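Wivell Town Boards > Sports and Rec > Tennis
Old balls – where do they all go?

restring_rhu
cleaned out the garage this weekend. 41 dead tennis balls in one bag. seems nuts to put them in the trash but the Rondolholm courts took the recycling bin away in July. what's everyone doing with theirs?
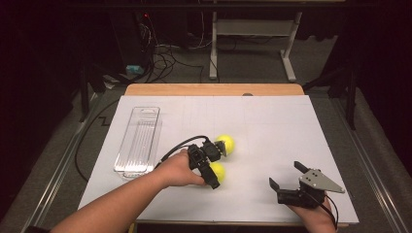 Two of the yellow ones.

baseline_bum
Chair feet. Cut an X, shove it on, done. My kid's school used to take them for the classrooms, worth a call.

mossyoak
^ our school stopped taking them. Fuzz gets full of dirt and hair and a couple kids had allergies. They want felt pads now

baseline_bum
ok well ours still takes them. Call first I guess

kitchenpass
Dryer! 2 in with a down comforter, comes out way fluffier. Wash them first or everything smells like a court.

netcord7
dont do the dryer thing with old ones. Did it with a white comforter and got yellowish streaks that never came out. Buy the wool ones

kitchenpass
been doing it for years, no streaks. low heat. were yours really dirty?

netcord7
washed them twice. low heat too. maybe its the brand, idk

restring_rhu
not risking my comforter lol. anybody know about shelters? figured dogs would be the easy answer

mossyoak
Please ask before you drop off a bag. The fuzz is rough on teeth if the dog is a real chewer, and big dogs can get one stuck in the throat. Ours says no to tennis balls period, takes the solid rubber kind.

lobster_lob
my lab has chewed tennis balls her whole life and her teeth are fine. people worry too much

mossyoak
Mine had worn down canines at 6 and the vet blamed the balls. Fetch is fine, just don't let them lie there gnawing on it

lobster_lob
fair. mine mostly loses them under the deck anyway

courtside_kun
Is anyone using the Resto pressure tube? Pump it up, leave the balls in for a week or so. Got some of mine back to decent practice bounce. Won't help if they're bald.

baseline_bum
tried one. bounce was good for 2 sets then dead again. cheaper to just buy a new can

courtside_kun
Keep them in the tube between sessions, thats the whole point of it

restring_rhu
most of these are pretty far gone so prob not. any actual recyclers?

netcord7
there are mail-in places but last one I looked at wanted a minimum of 400 balls for the free label. Ask the club in Wivell if you can add yours to theirs, they had a big barrel by the pro shop

restring_rhu
oh nice didn't know about the barrel. will call tomorow. keeping a few for the trailer hitch

kitchenpass
and hang one in the garage so you know when to stop the car!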